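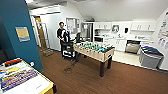
Pausenraum, Blick Richtung Küchenzeile, Wagen neben dem Tischkicker

Start Produkte Ersatzteile Support Meine Tickets Abmelden

Ticket 647 — Wurley hält im Pausenraum an und fährt nicht weiter
Juli, eröffnet von Shih-chieh Choi, Testbetrieb Gusa
Produkt: Wurley Begleitroboter, Mietpaket mit Einrichtung
Status: in Beobachtung

Beschreibung des Problems

Wir haben den Wurley von Gemusum zur Probe und sollen bis Ende des Monats entscheiden, ob wir das Paket nehmen. Er soll einer Person mit Servierwagen folgen oder allein zur Küchenzeile fahren und dort warten. Im Flur und im Lager klappt das. Im Pausenraum bleibt er auf Höhe des Tischkickers stehen, meldet "Weg nicht frei" und wartet, bis man ihn über die App freigibt. Gestern dreimal hintereinander, heute früh wieder.

Der Durchgang zwischen Kicker und Wand ist nach unserem Aufmaß breit genug. Mit geparktem Wagen daneben wird es enger, aber auch ohne Wagen tritt der Fehler auf. Neustart und neue Karte haben nichts geändert. Softwarestand ist der, mit dem das Gerät geliefert wurde.

Antwort Support, 9:40 Uhr

Vielen Dank für die Meldung. Bitte folgende Punkte prüfen:

1. Sensorfenster vorne und unten mit dem beiliegenden Tuch reinigen.
2. In der App unter "Raum" den Bodentyp kontrollieren. Ab Werk steht er auf "einfarbig".
3. Im Bereich des Stopps nach Flecken, Kabeln und losen Matten sehen.
4. Mindestabstand notieren. Ab Werk sind 30 cm eingestellt.
5. Protokoll der letzten Fahrt hochladen.

Rückmeldung Choi, 11:15 Uhr

Zu 1: erledigt, keine Änderung.

Zu 2: stand auf "einfarbig". Wir haben braunen Boden mit Holzmaserung und vor den Unterschränken hellbeige Fliesen. Auf "gemischt" umgestellt.

Zu 3: Links neben dem Kicker ist ein dunkler Fleck auf dem Boden. Ob das Feuchtigkeit ist oder Abrieb, kann ich vom Bild her nicht sagen. Vor der offenen Tür hinten links liegt außerdem eine kleine beige Matte. Kabel habe ich im Fahrweg keine gefunden.

Zu 4: 30 cm, nicht verändert.

Zu 5: hochgeladen. Die Datei hat 4.000 Zeilen, ich habe nur den Schluss gelesen. Dort steht mehrfach "Bodenhindernis, Sicherheit niedrig".

Nach der Umstellung fährt er über die Grenze zu den Fliesen ohne Zögern. Vorher hat er dort immer kurz abgebremst, das hatte ich im Ticket vergessen. Am Kicker hält er weiterhin.

Antwort Support, 13:05 Uhr

Im Protokoll liegt der Stopp jedes Mal an derselben Stelle, links vom Kicker. Das passt zum Fleck. Dunkle, unregelmäßige Flächen wertet die Bodenerkennung in diesem Softwarestand unter Umständen als Loch oder Gegenstand. Bitte die Stelle wischen, trocknen lassen und die Fahrt wiederholen. Falls der Fleck bleibt, in der App "Fläche bestätigen" wählen und das Feld mit dem Finger umfahren.

Bitte auch den Kicker als festes Möbel eintragen und die Griffstangen einbeziehen. Die Bodenkarte erfasst nur die vier Beine, die Stangen ragen darüber hinaus.

Rückmeldung Choi, 15:30 Uhr

Gewischt und trocknen lassen. Der Fleck ist heller geworden, aber nicht weg. Danach "Fläche bestätigen" gesetzt. Das Menü dafür ist schwer zu finden — es liegt unter "Erweitert", in der Anleitung steht "Karte". Bitte korrigieren.

Kicker mit Stangen eingetragen. Er fährt jetzt einen etwas größeren Bogen und bleibt dabei vom Wagen weg. Von den folgenden Fahrten zur Küchenzeile gingen alle durch bis auf 2. Bei beiden kam jemand von der Seite, da soll er auch anhalten. Er ist nach rund zehn Sekunden von selbst weitergefahren.

Noch offen aus unserer Sicht:

— Bleibt die bestätigte Fläche nach einem Update erhalten?
— Kann die Meldung in der App angeben, ob ein Möbel oder der Boden gemeint ist? "Weg nicht frei" hilft bei der Suche nicht.
— Die Matte an der Tür haben wir liegen lassen. Er fährt darum herum. Ist das so vorgesehen?

Antwort Support, 16:20 Uhr

Bestätigte Flächen bleiben bei Updates erhalten, bei einer neuen Karte gehen sie verloren. Matten umfährt das Gerät, solange sie nicht als überfahrbar markiert sind. Den Wunsch zur Meldung und den Fehler in der Anleitung haben wir weitergegeben, einen Termin gibt es dafür noch nicht.

Ticket bleibt bis zum Ende der Probezeit in Beobachtung. Bei erneutem Stopp bitte das Protokoll anhängen und kein neues Ticket öffnen.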